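Kitchen and laundry tips that survived a bit of testing, and several that didn't

Every few months somebody sends me a list of cleaning "hacks" and every few months I try the ones that sound least likely to ruin something. Most do nothing. A few do harm. What follows is the pile as it stood on 8th November, sorted by surface, with my opinion attached whether you wanted it or not.

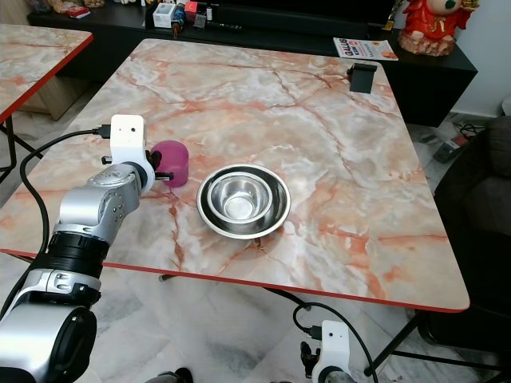
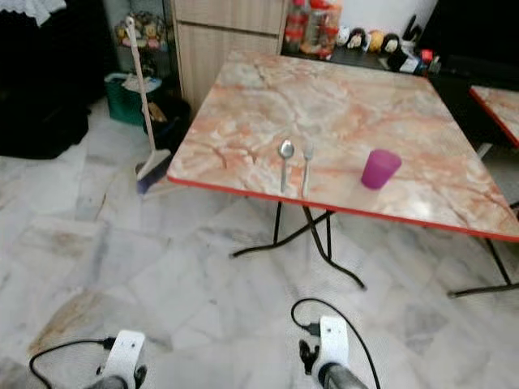
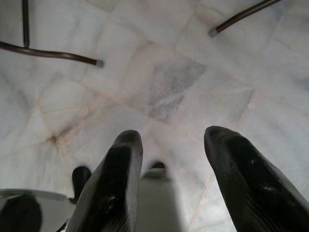
Marble pattern on the tables, marble tile on the floor. Check which one you've got before you reach for the vinegar.

Vinegar on everything

Vinegar is a weak acid. It's good on kettle scale and fair on a cloudy shower screen. It will etch real marble and limestone, and the dull spot it leaves is damage to the stone, so no amount of wiping brings the shine back. On a printed marble-look tabletop it probably won't hurt, but it doesn't shift grease either. Dish soap does, and dish soap is already next to the sink.

The test I use for a floor I'm unsure of: find a corner under the fridge, put one drop of lemon juice on it, wait a minute, wipe. If there's a dull mark, you have a calcium-based stone and you can throw out half the internet's advice.

Bicarb plus vinegar

I don't know how this one keeps going. Mix the two and you get fizz, then slightly salty water. The fizz might nudge a bit of loose gunk. It will not clear a drain. A plunger will clear most of them, and a cheap plastic hair snake will do the rest. Bicarb by itself, as a paste, is a decent mild scourer. Use it dry-ish and rinse twice or it leaves a white film.

Foil in the dishwasher

The claim is that a ball of aluminium foil in the cutlery basket leaves everything gleaming. I ran it for all of June. My spoons came out looking like spoons. The spots on stainless steel are mostly minerals from the water, and rinse aid or a tea towel deals with them. Little brown specks on forks and knives are another matter. Sometimes they've come off a rusting rack or a cheap knife in the same load. Bicarb paste, rub with the grain, dry straight away.

Stuck bowls

Two metal bowls jammed one inside the other: fill the top one with cold water and ice, stand the bottom one in warm water from the tap, wait, twist. I was ready to sneer at this and it worked the first time. It did not work with plastic tubs. A drip of oil run around the join and left overnight did. Better again is a sheet of paper towel between them when you put them away, which I have been meaning to do for years.

Steel wool on a glossy tabletop

No. Not the "extra fine" kind, not with soap. A glossy top scratches in little arcs that you'll see every time the sun comes in. For dried-on food, lay a wet cloth over it for ten minutes and have a cup of tea.

Edging strip coming loose

Plastic edging on folding tables lifts at the corners first. Hot glue is the usual tip and it lets go by summer. Clean the channel with an old toothbrush, let it dry right out, and use contact adhesive on both faces, following the times on the tin. Tape it down overnight. If the strip has shrunk and won't meet, leave the gap at the back of the table and move on with your life.

Folding legs that squeak

Cooking oil goes sticky and collects fluff. Use a dry silicone spray on the pivots, and put a rag underneath, as overspray on tile is a proper slipping hazard. Check the rubber feet while you're down there.

Steam mops on stone tile

The ads are very keen. I'm not. Steam can work into tired grout and some sealers don't like the heat. A damp microfibre mop with a pH-neutral cleaner does the same job and costs less to run. As for sealers, I've had both Prudach and Koubek on the same floor, one at each end, and couldn't pick the difference after a year. Buy whichever is on special.

Sandpaper for grout lines

Somebody recommended 400 grit. It wore through the paper before it touched the stain and scuffed the tile beside it. Try a stiff nylon brush and oxygen bleach, mixed fresh, left 15 minutes, rinsed well. Never mix any sort of bleach with vinegar or ammonia. I wouldn't have thought that needed writing down, but I've seen the lists.

Next lot: freezer frost, and whether newspaper has ever cleaned a window.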